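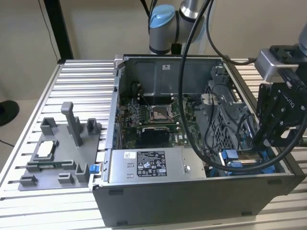
Throw it away and buy a small new one, a reader from Marikar wrote to us in March, it will use less electricity and you will have your evening free. We receive letters like this every time we print something on old desktop computers. The reader is correct about the electricity. About the evening I am less sure, as I have spent many evenings with new computers too.

I came to this subject through the repair shop Retard, in the old part of Fulmont. The name is the French word for a delay, and in the shop they take it seriously: the waiting time for a desktop is 2 weeks and it does not become shorter if you telephone. The shop takes office machines which companies give up when the lease is finished. Last year 2,000 of them passed over its benches, and about 1,000 left again as complete computers. The others were used for parts.

The first thing one learns there is to put the tower on its side. At home most people work on it standing, on the floor under the desk, with a lamp between the teeth. I did this also, for years. When the case lies down and the side panel is off, the motherboard is like the bottom of a drawer and everything stands up from it. A screw that falls stays where you can find it, usually.

The second thing is the color. In many office towers the maker has painted or molded in blue the parts which a hand is supposed to touch. The drive latches are blue, the little release tab is blue, sometimes also the covers of the expansion slots at the back. It is a very polite system. You follow the blue and in many cases you don't need the screwdriver until you arrive at the power supply. Cheap home computers of the same years have nothing like it, and in the shop they prefer the office ones for this reason, even when the home ones are faster on paper.

The processor comes out early. It is small, it has some value, and it is tested separately with others of the same kind. What remains is the empty socket with its metal bracket and its lever, and this is the moment when the bench has to be quiet. The contacts inside a socket can be extremely fine. I was shown one where a sleeve button had passed over them, and I could not see the damage without a magnifying glass, but the board was finished. Since then I roll up my sleeves before I open anything, also the toaster.

Next to the socket are the memory slots. Memory is the most common reason that a machine arrives as "dead" and leaves alive after ten minutes. The modules are taken out, the contacts are cleaned, and they go back one by one, with a start in between. If I could teach only one repair to every owner of a desktop, it would be this one. Push until the clips close by themselves. People are afraid to push, and half of the modules in this world are sitting a little crooked.

The graphics card is a question of taste. A card in an office tower was often chosen for somebody who had two screens and a spreadsheet, and it will not run the games of today. The shop leaves it in when it works. The customers like to see that there is a card.

With the power supply there is no discussion. It is never opened. It carries its label with the small print and the logos of the certifications, and the label is read before anything else is decided, as it tells how much current the unit can give on each line. A unit which makes a noise or smells is replaced complete. I asked if it was not a pity, for a fan that costs so little. I was told that the capacitors inside can keep their charge after the plug is out, and that the question comes from every visitor.

Cables take more time than I expected. In a tower with a perforated drive cage they lie over the metal in all directions, and when the panel goes back on they are pressed wherever they happen to be. The rule at the bench is that no cable may rest near a fan and no cable may be pulled to reach. It adds perhaps a quarter of an hour to each machine. The client will never look inside, but the next repairer will.

Finished computers go by van to Cirkport, where a second shop sells them with a keyboard and a one-year guarantee. The most popular are the plain gray and black ones. Schools ask for them, and also people who want a machine for the workshop or the garage, where dust would kill a thin laptop in one winter.

I wrote back to the reader in Marikar and asked what he had done with his own old tower. It was in the cellar, he answered, he had kept it for the cables.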